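We use cookies to remember your settings. Accept | Manage

January 16, 2019

Got to the workshop after supper and stayed too long. The Strachan job is due in March and I had told myself I would only check the wiring on the left wrist, but the bracket screws needed another look and then it was late.

I went over all the small ones on the bracket and the finger plates. I have 32 spares in the tin and used 2. The cable by the gripper still has more slack than I like. I wrote "shorten cable" on the list, where it has been before.
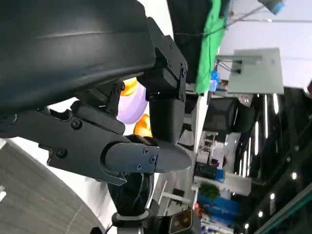

View from the wrist camera, bracket and fingers, toy behind.

Archie MacRitchie came by to return my torque driver and ended up staying to run the laptop. He thinks I should give up on the Nunano driver board and buy the one from Drondasard. I don't want to spend the money before the spring. The Nunano drops its connection now and then, but up to now I have always got it back with a restart.

After that we moved on to the tabletop work with the two hands. I am keeping it to a few light things for now – a mug, a plate, the little pumpkins – and leaving the rest of the box alone until the grip settings make sense.

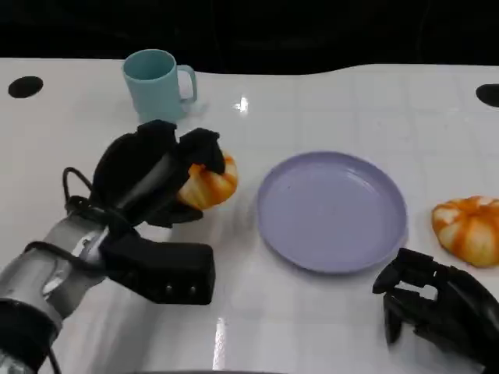

The thumb is the part I keep coming back to. I have it set to 462 in the config and Archie wanted it lower, so that the fingers do more of the work. We argued over that for a while and I wrote both numbers down. I'll try his on Friday.

Need to order: more short screws, cable ties, a longer lead for the head camera. Banance has the lead in stock but the shipping costs more than the lead.

Home by eleven. Shoulder sore from leaning over the bench.

3 comments

tomw: What are you using for the finger pads? Mine wear out fast.

Greta L.: We had the same dropouts with the Nunano. A shorter USB cable fixed it for us – worth a try before you buy another board.

oldlathe: Put some thread locker on those bracket screws.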